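Korness Publishes Method for Teaching Robots to Handle Soft and See-Through Household Items

PROSTCOMBE, July – The robotics research group at Korness today announced results from Kevano, a method for training robot arms on demonstrations that people record by hand. The work focuses on plastic film, bags, wrappers and other everyday items that bend, crumple or let light through, and that robot arms have long found difficult to pick up.

Under the Kevano method, a person clears or sorts the items on a table with a pair of two-fingered grippers, one in each hand. A camera on the gripper records each motion at close range. The recordings are then used to train a control model for a two-armed robot, with no robot needed at the time of recording.

The published set contains 759 demonstrations. It covers crowded tabletops as well as sparse ones, so that the model meets the same kind of grasp in very different surroundings. 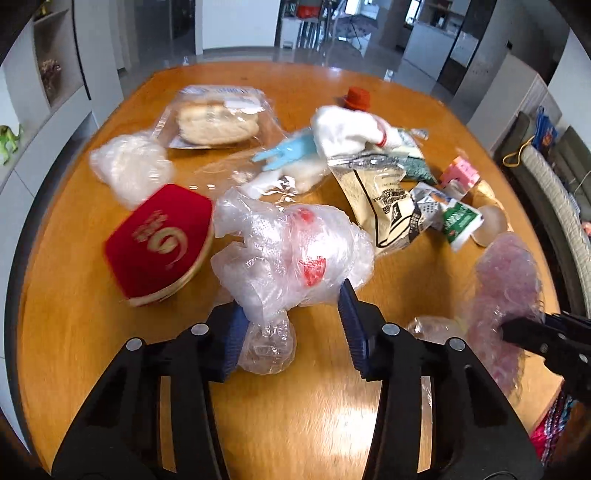
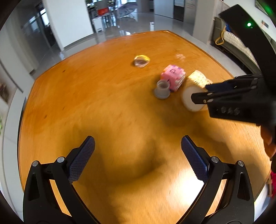 Hand-held grippers at work on a wooden table during Kevano recording. First picture: plastic bags, bubble wrap and shredded tinsel-like material among other small items. Second picture: a gripper finger against the end of a white roll. Credit: Korness

In tests at the Prostcombe laboratory, the trained model was given 40 tabletop layouts that did not appear in the recordings. It cleared 9 more of them than a model trained on rigid objects alone. Most of the remaining failures involved thin film lying flat against the table, where the fingers closed above the material.

"Much of what sits on a kitchen table has no fixed shape," said Morag Sutherland, who leads the Kevano project. "We wanted the training material to include the wrapping along with the product. Flat film is still a weak point, and the paper reports those failures in full."

The group also found that new recorders needed up to 5 practice runs before their demonstrations were consistent enough to use. Practice runs were left out of the published set.

The next phase will be carried out with Cairns, a partner in the project, and will study tasks in which one gripper steadies an item while the other opens or empties it. Recording is due to begin at the Prostcombe site later this year.

The paper, the demonstration set and the training code are available to research institutions on request from the Korness press office.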